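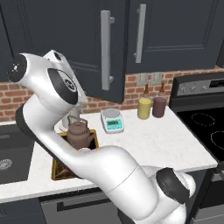
4. Remote control, hand guiding, and what the numbers hide

It is common to report how many demonstrations a policy was trained on and to leave out how they were made. We think this is a mistake. A demonstration given by pushing an arm through a motion and one given by remote control are different kinds of data, even when the task has the same name and the final state passes the same check. In this section we compare the two on kitchen tasks in Briem, our simulated test kitchen, and we explain why we trust our own results less than their size would suggest.

4.1 Collection

Remote demonstrations were recorded with the Drenent controller, a handheld device that sets the position and tilt of the gripper while the software works out the joints. Hand-guided demonstrations came from a real arm with its motors set to give way, whose joint readings were then replayed in Briem. We had 12 operators, none of whom had used either method before. Together they produced 1,000 recordings, of which 779 passed the success check. The usual habit is to drop the failures at this point and say no more about them. We kept them, and most of what follows depends on them.
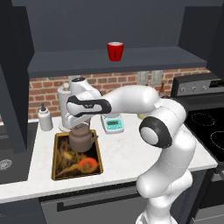 The choice of task matters more than we expected when we planned the study. Earlier reports of high success with remote control mostly used blocks on a bare table, where the gripper can come in from almost any side and a small slip costs nothing. Our main task asks the operator to take hold of a kettle that stands in the sink and lift it clear. With the fingers pointing down and almost at the top of the kettle, as in Figure 4, the remaining motion is short, and it would be easy to assume that the hard part is over. The recordings say otherwise. Operators using the Drenent controller spent much of their time in this last stretch, stopping, backing off and trying again. A bowl in front of the kettle also limits how far the arm can stray. A policy trained on such data learns the stopping along with the motion, and we see no honest way to call that skill.

Figure 4. A remote-controlled approach to the kettle in Briem. The gripper is above the kettle with its fingers pointing down.

Hand guiding looked better at first. The paths were smoother and the pauses mostly went away. However, a person standing next to a real arm can feel a contact that the replay does not reproduce. When we replayed the joint readings, many grasps closed slightly off target, and the success check, which looks only at the height of the kettle at the end, passed several that we would have failed by eye. Smoothness is a poor stand-in for quality. We suspect it is popular because it is easy to compute.

4.2 Does more data settle it?

The standard reply is that such flaws wash out with scale. We tested this in a limited way. We trained one policy on 200 remote demonstrations picked by hand for steady motion, and another on all the remote recordings that passed the check. On kettle positions close to those in training, we could not separate the two. On shifted positions the larger set did better, but it also hesitated more, and some runs ended only when the time limit was reached.

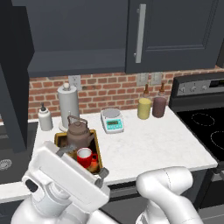 We do not read this as support for small data sets. Picking the demonstrations took a great deal of staff time, and the people who picked them knew what we hoped to find. A fair test would need a fresh group of judges and a rule written down in advance. We had neither. The Ellovmont study, which is often cited for the opposite claim, has the same weakness and does not mention it.

There is also the matter of the viewpoint. Our operators could switch between camera views while they worked, but the policy was given a fixed set. When an operator switched views to check the gap between finger and handle, the policy saw only an arm that had stopped for no visible reason. The Holtora logging tool records these switches, and in our failed runs they tend to come just before a missed grasp. We have not shown that one causes the other — an operator in trouble may simply look around more.

4.3 What we would report

We now list the control method, the operator's prior practice, the number of failed attempts and the full text of the success check next to every result. This makes our tables longer and our headline numbers less pleasing. It also makes it possible for a reader to see that a policy scored well on a check that ignores a crooked grasp. Until other groups do the same, we would treat comparisons between demonstration methods, including the one in this section, as weak evidence.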